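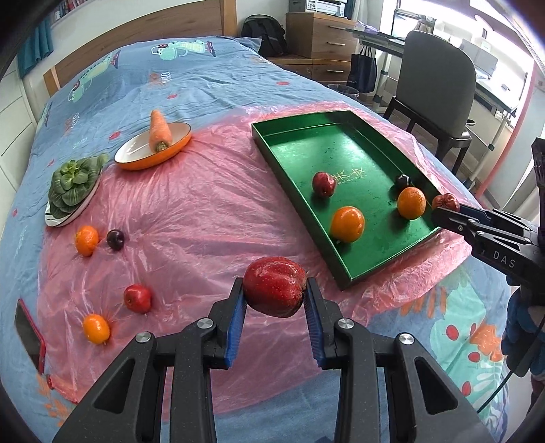

Sorting a Big Fruit Haul When the Counter Is Too Small

Apples, oranges, mandarins and plums all came home at once this week, and I had such a good time putting them away that I want to write down how I do it. My kitchen counter is the size of a tea towel (and half of that is the kettle), so I do my fruit sorting on the bed. A bed is the biggest flat surface most of us own! It is soft, so nothing gets bruised when you set it down, and it's a nice height if you pull up a stool.

Covering the bedspread

Lay a thin plastic sheet over the half of the bed nearest you before any fruit comes into the room. The cheap see-through kind from the paint aisle is fine, and so is a clean shower liner. I like one with a bit of color. Smooth it from the middle outward and tuck the front edge under the mattress so it doesn't creep when you lean on it.

Plum juice on a cotton bedspread is a sad business. If some gets through anyway, run cold water through the back of the stain right away, then dab on a little white vinegar, rinse, and wash as usual. Check it before it goes in the dryer. Test a corner first if the spread has a print on it — cartoon prints can fade in one spot and then that's all you see.

Trays, plates and what goes where

A metal tray with low sides is my favorite thing for this job. Oranges roll, and they roll further on a mattress than you'd think, straight into the dip where you're sitting. Low walls stop them and you can still see everything. Old baking trays and enamel serving trays both work, and scratches don't matter a bit as long as the surface isn't flaking or rusty. If yours is, line it with a dish towel.

Leafy vegetables get a plate of their own, well away from the apples. Apples give off a lot of ethylene gas as they ripen, and greens turn yellow quickly next to them. Wrap the leaves in a barely damp paper towel, bag them, and put them in the crisper the same afternoon.

Checking each apple

Pick it up, turn it all the way around and look at both ends. The hollow at the stem is where trouble starts, so look right down into it. Pale dots on the skin are perfectly normal (they're pores, called lenticels) and I think a dark red apple covered in them is about the prettiest thing in the fruit bowl. A bit of brown russeting near the stem is fine too. A soft patch that gives under your thumb is not, and that apple should be eaten today or go in the sauce pot.

Apples keep for weeks in the fridge drawer in a bag with a few holes poked in it. Anything with a nick in it stays out of that bag.

Oranges and mandarins

Shiny or matte doesn't tell you much, so go by weight. Hold one in each hand and the heavier one for its size is nearly always juicier! Oranges are happy on the counter for a week and in the fridge for several. Mandarins dry out faster because of that loose, thin skin, so put them at the front where people grab them.

Don't seal citrus in plastic. It sweats, and you'll have a fuzzy green spot before you know it.

Plums

Handle these last and stack them no more than 2 deep. The dusty bloom on the skin protects them, so don't rub it off, and don't wash them until you're going to eat them. Firm ones go in a paper bag on the counter with an apple for company. Mine usually come around within 72 hours, but I start checking after the first day by pressing gently near the stem. Once they give a little, into the fridge.

If they all ripen together, Karla Palacios gave me the easiest compote there is: almost 600 grams of halved plums, a spoonful of sugar, the juice of an orange and a splash of water, simmered with the lid half on until they slump. We had it over yogurt three mornings in a row and I'd have gone for a fourth.

Gloves

I wear thin ones if there's anything moldy in the batch. Change them or wash them off before going back to the good fruit, and wipe the tray as well.

Clearing up

Move the fruit off first, plates next, tray last. Then fold the plastic in from all four sides so stems and bits of leaf stay in the middle, and carry the whole bundle to the sink or out the back door to shake. Wipe it with warm soapy water, hang it over the shower rail, and fold it once it's completely dry. I keep mine inside the tray on top of the wardrobe.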